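Bottled Tea and the Afternoon Trade in Tovcombe

9/21/19

This entry continues the series on everyday drinks and the small businesses that sell them. It concerns bottled tea, a product that now takes up more shelf space in Tovcombe than milk.
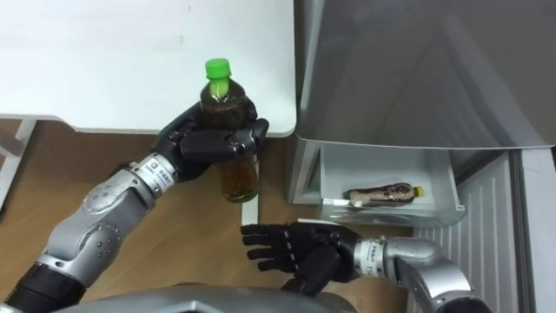 How the product reached the town

Bottled tea was a rare sight in Tovcombe when the present writer moved to the district. The two grocers on the market street kept a few bottles beside the fruit juice, and they were bought mainly by travelers waiting for the bus to Kokevgate. The change came with the opening of the Saludo store, which gave the drink a refrigerated case of its own near the entrance. The older grocers followed within the year. At the last visit, the Saludo case held 13 kinds, of which five were sold without sugar.

The price has remained modest. A bottle costs less than a pot of tea at the station café, and the buyer may carry it to the park or back to work. It is chiefly an afternoon purchase. Shopkeepers report that few bottles are sold before lunch, and that the case must be filled again when the schools close for the day.

Sweetened and unsweetened

Readers who grew up with tea made at home are often surprised by the sweetness of the bottled kind. The unsweetened varieties are plainer and can be somewhat bitter, especially when served very cold. It is suggested that the bottle be left on the table for a short time before it is opened. The flavor of a roasted tea in particular is easier to notice when the chill has gone.

The label deserves some attention. Certain drinks sold beside the teas contain only a small share of brewed leaf, with flavoring making up the difference. A short list of ingredients is generally a good sign — water, tea and perhaps vitamin C, which is added to protect the color.

A comparison with tea made at home

For the purposes of this entry, a cold tea was prepared at home over two evenings. The leaf was a plain black tea from Gesetti, the small importer in Kokevgate, and 600 milliliters of cold water were used for each batch. The first was left in the refrigerator overnight and was found to be thin. The second was given twice the leaf and was entirely satisfactory, although it became cloudy by the following evening.

The cost of the leaf came to 88 cents for the two batches together. This compares well with the shop price, but it does not take account of the washing of jars, or of the need to plan a day ahead. The writer expects to go on buying the occasional bottle during the warm months.

Empty bottles

The return point behind the Tovcombe library accepts plastic bottles with the caps left on. Bottles should be emptied first. The opening hours posted on the gate are those of the summer season and will be shortened in November.

The next entry will deal with barley drinks, on which several readers have written. Letters on the subject of lemon, for and against, have been received and will be answered separately.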